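Notes on Two Months of Hand-Held Gripper Trials

25 May 2018

The trials described in this post began in the spring and have now reached a point at which a written account may be useful to others. The question was a narrow one: of the gripping tools available to a small office, which should be used for household handling work in the coming year, and with which camera and controller arrangement. The work was carried out in the Hedstead rooms and, for the later sessions, in ordinary living spaces. This is a personal page, and the opinions on it should be read as mine alone.

Four options were considered. The first was the Clunex parallel jaw, mounted on the bench arm that has served this office for several years. The second was the same jaw with a longer stroke and softer pads. The third was a suction head from Dantas, which was included at the request of colleagues who handle cartons. The fourth was the hand-held class of tool, in which the operator carries a gripper in each hand and performs the task directly, with no arm involved at all. The images and finger positions are recorded for later use in training an arm to do the same work.

It should be stated at the outset that the fourth option is different in kind from the other three. A hand-held gripper cannot be left to run by itself, and a comparison of success rates between a person and a program would tell the reader very little. The comparison was therefore limited to the qualities of the gripper as a gripper: how wide it opens, how well the pads hold, how much of the task the camera can observe, and how tiring the tool is to use or to supervise.

The test list contained 34 household tasks. Most involved moving small items into or out of a container. Others involved folding cloth, turning a handle, or placing an object upright on a shelf. Each task was attempted 15 times with each tool where the tool allowed it. The suction head was withdrawn from the cloth tasks after the first afternoon, as it could lift a towel by one point but could not lay it down in any useful way. After removal of faulty recordings, 1,534 attempts remained in the log.

The bench arm with the Clunex jaw performed as expected. It was steady, it repeated its movements closely, and it gave very little trouble in the hands of an operator who knew its limits. Its weakness was the width of its opening. Soft items of irregular shape had to be approached along their narrow side, and the jaw would often push the item away before the pads made contact. The longer stroke helped. It also made the assembly heavier at the wrist, and the arm's speed had to be reduced to prevent overshoot at the end of a fast move.

The softer pads were a clear improvement and have been left on the bench jaw permanently. They are slow to replace, however, and the supplied screws are of a size that is easily lost. A small tray has been added to the bench for this purpose.

The Dantas suction head deserves a fair report. On flat, sealed surfaces it was the fastest option tested, and an operator could be taught to use it in a single morning. On wrinkled packaging it was unreliable. The cup would seal, the film would shift, and the seal would be lost during the lift. A larger cup was ordered in the hope of correcting this, and it made the matter worse on small packets. For cartons it remains a good choice, and that recommendation has been passed on separately.

The hand-held sessions occupied the greater part of the second month. Two grippers were used together, one in each hand, and the tasks were set up on ordinary tables among ordinary belongings. This was a deliberate decision. A clean bench produces clean recordings, and an arm trained on them tends to fail when it first meets a patterned tablecloth or a bag with a loose edge. 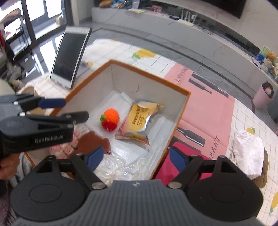

Operators required a period of adjustment. The first habit to be unlearned was the use of the free fingers. A person who sees a packet sliding will naturally reach out with whatever is nearest, and several early recordings had to be discarded for this reason. The second habit was speed. People move quickly when they are comfortable, and a quick movement blurs the camera image at the moment of contact. Operators were asked to pause briefly before closing the fingers and again before opening them. Recordings made after this instruction were noticeably easier to label.

Working inside containers proved to be the most informative group of tasks. With the fingers spread wide, one of them may easily come down on the wrong side of a wall, and the operator must decide whether to narrow the opening before entering or to approach at an angle. Experienced operators narrowed early. New operators entered wide and corrected inside, which took longer and disturbed the contents. Both approaches have been kept in the log, with a tag to separate them, in the belief that corrections are worth recording.

Liners and loose film caused more difficulty than any rigid object. The pads hold film very well, and an operator who intends to lift one item will frequently lift the lining along with it. No tool in the comparison was free of this fault. The practical remedy was to teach a short upward test lift, followed by a release if anything unintended had come along.

Camera placement was examined in some detail. Three positions were tried on the bench arm: overhead, at the shoulder, and at the wrist. The overhead view gave the best record of the whole table and the poorest record of the grip itself, for the jaw hid the item at the moment of contact. The shoulder view was a compromise that satisfied no one. The wrist view was the most useful by a wide margin, provided that the lens was wide enough to show both fingers and a fair portion of the surroundings. The hand-held tools carry their cameras close to the grip, and their recordings could be compared with the wrist view on the arm with very little adjustment. This weighed heavily in the final decision.

Lighting was a lesser concern than had been feared. Rooms with a bright doorway on one side produced strong contrast, and the automatic exposure took a moment to settle when the camera turned toward the light. Fixing the exposure at the start of each session removed the problem in most rooms. Where it did not, the table was moved.

On controllers there is less to report. The Drirandale unit was used for the bench arm throughout, and it is dependable once configured. The configuration itself is poorly explained. The printed guide describes menus that no longer exist in the present version, and the safe-stop setting is found two levels below the place where a new user would look for it. A replacement unit from the same maker was tested for about 100 hours and showed the same faults in a smaller case. It will be returned.

The comfort of operators was recorded after each session on a simple form. The hand-held tools were rated well for the first half hour and poorly after that. The weight is modest, but it sits forward of the hand, and the wrist carries it. Sessions were shortened accordingly, with a change of task between them. Operators with smaller hands reported that the grip was too wide for a firm hold, and any office planning similar work would do well to let each operator handle the tool before a purchase is made.

The decision reached is as follows. The hand-held pair will be used for all new household recordings. The Clunex jaw with soft pads and long stroke will remain on the bench arm for replay and testing. The Dantas head will be moved to the carton station. The Drirandale controller will be kept until its service agreement expires in October, at which time two other units will be considered.

Several matters remain open. Pad wear has not been measured properly, and the pads on the tool used most often already feel smoother than the spare set. The matching of finger width between the hand-held tools and the bench jaw is approximate, and an error of a few millimeters matters a great deal when the item is a thin packet. Recordings from kitchens are also few in number at present. A second set of sessions is planned for the summer, and the task list will be revised before it begins, chiefly by removing the handle-turning tasks and adding more work with bags.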